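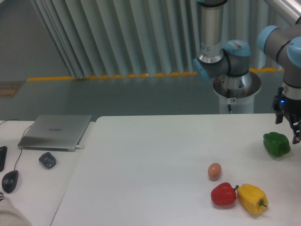

Asunto: Re: [cocina-taller] ¿Sirve ya un brazo para recoger la compra?

Hola a todos:

Contesto al mensaje del martes, que copio debajo en parte porque a algunos no os llegó entero.

> Daithí Ó Néill escribió:
> En Claltirora nos han preguntado si se puede poner un brazo a
> vaciar cajas de verdura en la cocina del comedor. Son 90 cajas al
> día y cada una viene como viene. Yo digo que todavía no, pero
> querría oír a alguien que haya probado con algo más que cubos de
> plástico. ¿Qué pasa cuando hay cosas blandas mezcladas con duras?
> ¿Y cuánto tarda de verdad?

Hemos probado con pimientos y huevos, de momento sobre mesa blanca y con pocas piezas. No es una caja de verdura, lo sé, pero algo se aprende.

Los pimientos son peores de lo que parecen. Brillan, tienen lóbulos y casi nunca se apoyan dos veces igual. Si la pinza de dos dedos entra por el lado ancho, el pimiento gira y se queda de canto. Si hay otro pegado, se mueven los dos. De 118 intentos con una pieza suelta dimos por buenos 90. Con dos piezas en contacto no llevamos la cuenta completa, así que no doy cifra, pero baja bastante. 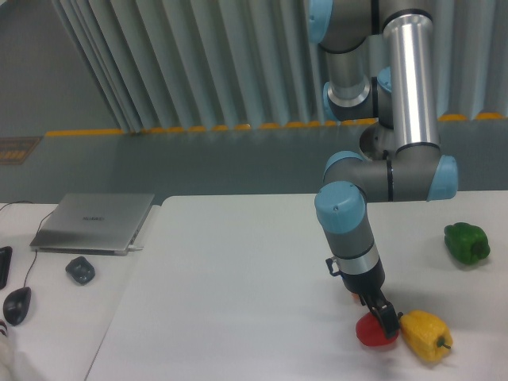 La aproximación desde arriba es la que mejor nos funciona. Lo que cuesta es decidir cuánto bajar – con el pimiento rojo, que es el que más hemos usado, unos milímetros de más bastan para marcar la piel, y eso en un comedor es género que se aparta. Ahora mismo la altura la ajustamos a mano para cada tanda. Con cajas desordenadas eso no vale.

Del huevo hay poco que contar. Con la fuerza que usamos para los pimientos se rompe, y con la fuerza del huevo los pimientos se escurren. Habría que reconocer la pieza primero y cambiar el agarre después. El módulo de Trummer lo hace sobre el papel; en nuestras pruebas confundió el huevo con una patata pequeña más veces de las que me gustaría.

En cuanto al tiempo: una tanda completa nos llevó 465 segundos, contando las paradas. Una persona lo hace mientras habla por teléfono.

Mi respuesta, entonces, es la misma que la tuya. Para vaciar cajas de un solo producto, todo del mismo tamaño y en bandeja, me lo pensaría. Para lo que describes, no este año.

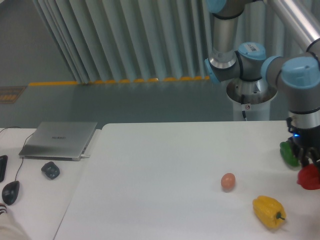 Grupo de Manipulación y Tareas Domésticas – Hurnance

Si alguien quiere los registros, los subo a Fullel en noviembre, cuando lleguemos a los 500 intentos. Daithí, si puedes pasarme las medidas de las cajas y me dices si vienen con tapa, lo miro antes.

Un saludo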